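Week 4 handout: Sorting Mixed Household Items

Welcome back! This week is my favorite, the mixed bin. Last time every item was rigid and box-shaped. Now we get glue sticks, markers, thin rods and work gloves all together, and the sorting rules we wrote for Teranik start to wobble – that's where it gets fun.

Terms to know
Rigid: keeps its shape wherever it lands.
Soft: takes a new shape each time (gloves, cloths).
Slender: much longer than it is wide.

Try this before class. Drop a glove on a table five times and sketch the outline each time. Fingers spread, fold and point in all directions! Then do the same with a glue stick and compare your sketches.

Reading: the Duleo item list, 900 entries. Skim it, but slow down at the stationery section.

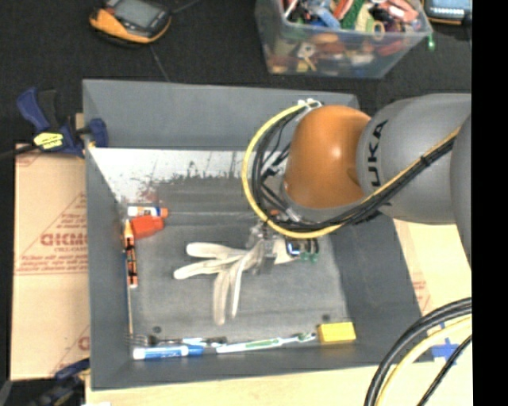

Bring your sketches, and one small soft item from home – we'll add them all to the class list.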